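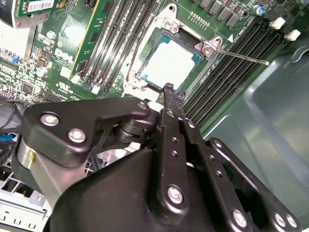

*A processor in the open socket of a Dell motherboard.*

**Testeden repair sessions to carry on through the winter**

2019-11-25

The monthly computer repair sessions in Testeden will continue until the end of March, after the town council agreed to let the Ashour Hall be used without charge on the second Saturday morning of each month.

The sessions began in the spring as a trial and were due to stop in October, when the money for hiring the hall ran out. The council's decision means only heating and insurance now have to be paid for. Cerkura, the local recycling firm, will meet both bills and will also supply spare parts taken from office machines sent to its yard on the Oletow road.

Residents can bring in a desktop or laptop computer to have it looked at. Most of the work so far has been on older desktops that run slowly or will not start. Memory, hard drives and power supplies are the parts most often changed. Processors are swapped less often, as the replacement has to match the socket and the board must be able to recognise it.

Machines that cannot be mended may be left behind. Usable parts are kept and the rest goes to Cerkura for recycling. Anyone leaving a computer is asked to copy off any files they want to keep beforehand. Hard drives from these machines are wiped, or drilled through if they no longer work, and owners can ask for the drive back.

A number of the repaired desktops have gone to pupils at Testeden secondary school who had no computer at home. The school put out an appeal for more in October and says it still has 40 families on its list. Small machines are preferred, and monitors with their cables are also wanted. Printers and old tube televisions cannot be accepted, and should be taken to the household waste site.

The council heard that the hall would otherwise have stood unused on the mornings in question. One councillor asked whether the free hire would be unfair to the town's computer shop. The meeting was told that the shop had been consulted and had no objection, and that it already sends customers to the sessions when a repair would cost more than the machine is worth. The free hire was agreed by 8 votes to 3.

Under the terms of the agreement, the hall must be cleared by one o'clock so that the dance class can set up. Larger items may not be stored in the corridor, which was a cause of complaint in the summer. A lockable cupboard beside the kitchen has been set aside for tools and parts.

Cerkura has put £640 towards new tools and an electrical safety tester. Every mains-powered machine will be tested before it goes back to its owner, and a label with the date of the test will be fixed to the case.

There is no charge for a repair, though donations towards parts are welcome. Places must be booked at the library desk or by ringing the council offices during opening hours. Those bringing a laptop are asked to bring the charger with it. Parking at the front of the hall is limited to one hour, and the car park behind the library is free on Saturdays.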